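Kesley Textile Services, Ivville plant
Staff meeting on automation in the sorting and folding room
Minutes, 25 March 2024

5 min read

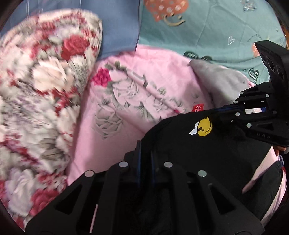 Sorting work with the hand-held grippers. Mixed prints and plain pieces, black item with smiley-face print at front.

Present: day and evening shift leads, sorters and folders from both shifts, plant manager, maintenance, HR, staff representatives, one visitor from Rawashdeh (the automation supplier). Apologies were received from the delivery team.

The meeting opened in the break room at the end of the day shift. The plant manager chaired. The evening shift lead took notes.

1. Minutes of the January meeting

Accepted with one correction. The January minutes said the folding machine would be "installed by spring." What was said at the meeting was that the order would be placed by spring. The order has been placed. No delivery date has been confirmed.

2. Where the project stands

The plant manager went over the plan for people who were not at the January meeting. The new line, called Memer in the supplier's paperwork, will pick single items out of a mixed pile and pass them to a folding station. It is meant for the personal laundry contract only. Flat linen stays on the existing ironers.

Before the line can be set up, Rawashdeh needs recordings of people doing the picking and spreading by hand with the grippers. Three sorters have been doing this on the day shift, in 20 minute turns. The visitor said the recordings are used to train the picking arms and that a wide mix of fabrics is wanted, including prints, plain cloth and dark items. Dark items lying on top of each other are still the hardest for the system to tell apart.

A folder asked why customer laundry was not being used. The visitor said the contract does not allow it. All items used for the recordings come from the unclaimed stock and from staff donations. More donations are welcome and can be left in the gray bin by the time clock. Please do not leave socks.

3. Comments from the people using the grippers

The three sorters reported back. Main points:

- The grippers are fine for lifting and dragging. Turning a sleeve right side out takes much longer than by hand.
- Thin knits slip. Thicker cotton is easier.
- The squeeze action is hard on the thumb and wrist by the end of a turn. Two of the three said they felt it the next morning.
- Washing labels catch on the finger pads now and then.
- It is boring work after the first week. One sorter said she would still take it over the hot end of the ironer.

HR asked for the wrist complaints to be written in the injury book even if no time was lost. The staff representatives asked for shorter turns. After some discussion it was agreed to keep the 20 minute turn but to put a full turn of ordinary work between gripper turns, and to bring two more people in so the work is shared. Names to the day shift lead by Friday.

Maintenance asked who is responsible for the grippers when a pin works loose. The visitor said Rawashdeh will swap the whole tool and that nobody at the plant should open one up. Maintenance would like this in writing.

4. Jobs and hours

This item took up most of the meeting.

The sorting and folding room has 12 people across both shifts. The plant manager said there will be no layoffs connected to the new line and that this has been agreed with the owners. When people leave or retire, their positions will be looked at one at a time. The staff representatives said that "looked at" is not the same as "filled" and asked that this be recorded. It is recorded.

Questions from the floor and the replies given:

Will hours be cut on the evening shift? No change is planned while the line is being tested. The plant manager could not speak for the period after testing and said he would not guess.

Who will run the line? Two operators per shift, taken from the present sorting staff. The positions will be posted inside the plant first. Training will be paid and done during working hours.

Will operators be paid more? A proposal for a higher rate is with the owners. There was no figure to share. Several people said they would not apply until they had seen one.

Will there be a piece rate based on what the machine can do? No. The staff representatives asked for this to go into the written agreement, and the plant manager agreed to take it to the owners.

Do the recordings show who is doing the work? The visitor said the cameras are mounted on the grippers and point at the cloth, so hands and sleeves can come into view. Names are not stored with the recordings. HR asked that the recordings not be used to compare one worker's speed with another's. The visitor said Rawashdeh has no plans to do so. HR will ask for a signed statement.

A folder from the evening shift said that she has been folding for most of her working life and did not like the idea of teaching a machine to do it. Others agreed. The plant manager said taking part in the recordings is voluntary and that saying no will not count against anyone.

5. Floor space

The new line will need the area where the carts are parked now. Carts would move to the wall by the loading door. The delivery team has already said this will block them in the mornings. Left open until they can attend - the day shift lead will walk the area with them before the next meeting.

6. Any other business

The fan over the second folding table is still making noise. Maintenance has the part.

The microwave in the break room will be replaced.

7. Actions

Plant manager: higher operator rate and piece rate wording to the owners.
HR: signed statement on use of recordings; reminder about the injury book.
Rawashdeh: written note on gripper repairs; delivery date when known.
Day shift lead: new gripper rota; cart parking with delivery team.
Maintenance: fan.

Next meeting to be posted on the board by the time clock once the delivery date is known.

2 comments | 3 shares

© Kesley Textile Services, Ivville | Contact the plant office | Back to top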